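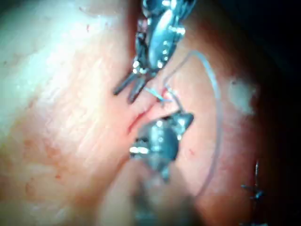 Where we're at with the Tolar commentary project

Progress report to the Westerberg Community Sport Fund
October 20, 2025

Hi Jui-lin,

Thanks for the nudge, and sorry this is landing on the last day you gave me! We've had a home game every second weekend and the paperwork keeps sliding to the bottom of my kit bag.

The short version is that the audio commentary for blind and low-vision supporters is up and running at Tolar Park, people are using it, and we've spent a bit more on cables than I told you we would.

The receivers

We bought 19 handsets out of the first payment and they're all labelled and living in the cupboard behind the ticket window. Istamach sent the transmitter a fortnight late, so the first match went out over a borrowed FM unit with a hum on it like a fridge. Valter Hägglund (he does our ground announcements, you met him at the launch) rewired the press bench himself and the hum went with the old unit. The range now covers the whole grandstand and most of the grass bank, though it still drops out behind the canteen. I'd like to fix that before the finals if there's anything left over.

The commentators

We've trained eight people, which is two more than the plan. Fadi Rizk ran the sessions over two evenings and was a real taskmaster about it. His big thing is saying where the ball is before you say who's got it, and I can report that I was terrible at this and am now only fairly bad. Sixten Eklund is our star. He's called junior footy for years and he's got that lovely unhurried voice, even when we're defending a corner in stoppage time and I'm chewing my scarf.

Who's listening

We lent out 13 handsets at the last home game, our best so far. One bloke who'd stopped coming when his sight went has now been to every match since August, and he's told Fadi off twice for favouring the home side. (Fair enough, too.)

Money

We've spent $1411 on cabling, connectors and a weatherproof box for the bench, and that line has gone over budget. Printing came in under because Plitanent did the large-print flyers at mates' rates, so I'd like your okay to move the difference across. Receipts are in the shared folder.

Next up

Teodor Granström wants to try the away derby in November. Their ground has no press bench, so he'd be calling it from a folding chair near halfway, and I'm waiting to hear back from their club about power. We also need spare headphones, the foam covers are falling to bits already.

Could you let me know about the printing money when you get a chance? And come to a game, I'll save you a handset.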